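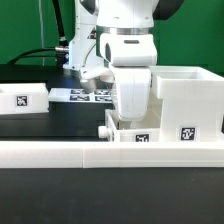 News > Local > Flivside

Flivside night bus to carry on all year after bumper summer

The late bus between Flivside and Nustiswood is staying! What started as a summer trial, meant to finish at the end of July, will now run every night of the year, and the last departure has been moved back to five minutes past midnight so that people on the late shift at the hospital can catch it.

The N5, as it says on the front, carried 2335 passengers during the trial. The council had set a target of 300 a week and was ready to drop the service if it fell short. It did fall short in the opening week, when half the stops still had the old timetable up, but after that the numbers climbed and kept climbing, and by the end people were standing as far as Castellanos Road.

Ľubica Zelenák, who started the petition for a night service two winters ago, was on the first bus and on the last one of the trial too. She works in the kitchens at the Flolis, the big hotel by the station, and used to walk home along the ring road with a torch.

"I cried a bit when I got the phone call," she said. "It's 36 minutes door to door. I used to get in after one in the morning and now I'm in bed by then with a cup of tea. The drivers are lovely as well, they wait if they see you running."

Her petition began as a sheet of paper taped up in the hotel staff room. It went from there to the chip shop, the launderette and both doctors' surgeries, and came back with so many signatures that she had to borrow a second folder to carry it to the town hall.

There are a few changes to the route. The bus will no longer go round the retail park after ten at night, when everything there is shut, and will go up Tanner's Hill instead. That is very good news for anyone who has ever done that hill with shopping - or in heels. A new stop is going in by the leisure centre, on the swimming pool side, and the one outside the old post office is moving a few doors down so that the bus doesn't block the crossing.

Fares stay the same as the day service. Passes for under-18s are valid until the last bus, and that includes the ones issued by the college. Dogs travel free, and folded pushchairs can go in the luggage rack if the wheelchair space is taken.

People in Nustiswood have been asking whether the bus could go on as far as the villages, and the council says it will look at this in the spring along with the Sunday morning service, which has been thin for years. Anyone with strong feelings on either can fill in the short form at the library or hand a note to the driver.

The new timetable is going up at stops now, and paper copies are at the station ticket office, the library and the market café. The café has also put a large one in its window, next to the cake prices, in print you can read from across the road.

Contact the newsdesk | © Flivside news pages | Back to top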